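**MEDIA RELEASE - for use from 6 am, February**

# Jovden to offer single-table sorting visits in Noonan and Dutby

Home organising business Jovden will add a short, fixed-price visit to its services this month, aimed at households that want help with one busy table and don't need a whole room done. The visit is called the Gramel Table Session and takes 2 hours. Bookings are open to households in Noonan and Dutby.

Jovden has worked in kitchens, garages and spare rooms in the district for nine years. Until now its smallest booking was a half day. The business said many of its enquiries were for less than that, and most of those callers described the same thing: a dining or work table where drinks, papers, stationery and household bottles had ended up side by side, and where there was no longer room to eat or write.

A Gramel session deals with the tabletop only. Cupboards, drawers and shelves are left alone unless the client asks for a spot to be cleared in one of them so that something from the table can go there. Nothing is thrown out without the client's say-so.
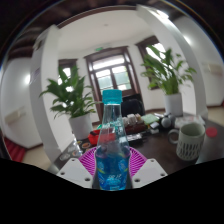 **NOONAN, February** - A table with a mug, a notebook, a stack of papers, a tray of packets and a bottle of blue liquid on it is an ordinary starting point for a session, Jovden said today. Each of those things is in use in the household, and most of them have a home somewhere else.

Organisers begin by grouping what is on the table by where it is used. Tea and coffee things go together. Papers and notebooks make a second group. Bottled liquids are taken out early and kept apart from anything to do with food or drink, and the client is asked what each one is for and where it is normally stored. Loose lids are matched to their containers where possible. Any left over go into a small bag, which stays with the client.

"People often apologise for the table when we come in, and there's no need," a Jovden spokesperson said. "It's usually the best-lit surface in the house and everybody walks past it. Of course things get put down on it."

The second hour is spent deciding what should live on the table. Jovden recommends that clients keep one tray or basket for the items they reach for every day, and that the rest of the surface be left clear at the end of the evening. Trays, boxes and baskets the household already owns are used first. Organisers carry a small number of plain containers for clients who want them, charged at cost.

Mats are cleaned and put back if the client uses them. Jovden does not remove or replace furniture as part of the session, and organisers won't polish or refinish a tabletop.

### Papers

Papers take more time than anything else on most tables, according to the business, and a Gramel session does not try to file them. They are sorted into four piles - to pay, to answer, to keep and to recycle - and clipped together with a cover slip. Organisers do not read correspondence beyond what is needed to choose a pile, and clients can ask to sort their own while the organiser gets on with the rest.

Clients with a larger paper backlog can book the existing half-day service, and the cost of the Gramel session will be taken off the price if they do so in the same month.

### Bookings

Twenty sessions are available in the first month, split evenly between Noonan and Dutby. Morning visits start at 9 am. Afternoon visits will be added in Dutby if there is enough demand.

Clients are asked not to tidy the table beforehand. They should be at home for the full visit and should let Jovden know when they book if the table is also used for work, for hobbies or by small children, as this changes where some items can go. Pets are welcome, although organisers would prefer that cats be kept off the table until the sorting is finished.

"We'd like to see it the way it is on a normal day," the spokesperson said. "If it's been cleared into a laundry hamper ten minutes before we get there, we spend the first part of the visit taking everything back out."

Renters and share houses can book on the same terms as anyone else. Where a table is shared, Jovden asks that each person with belongings on it agree to the visit, or that their things be set to one side unsorted.

### About Jovden

Jovden is a home organising business based in Noonan. It offers half-day and full-day visits for kitchens, garages, home offices and spare rooms, as well as packing help before a move. The Gramel Table Session is its first service priced for a single piece of furniture.

Media enquiries can be made through the Jovden office in Noonan during business hours.

**- ENDS -**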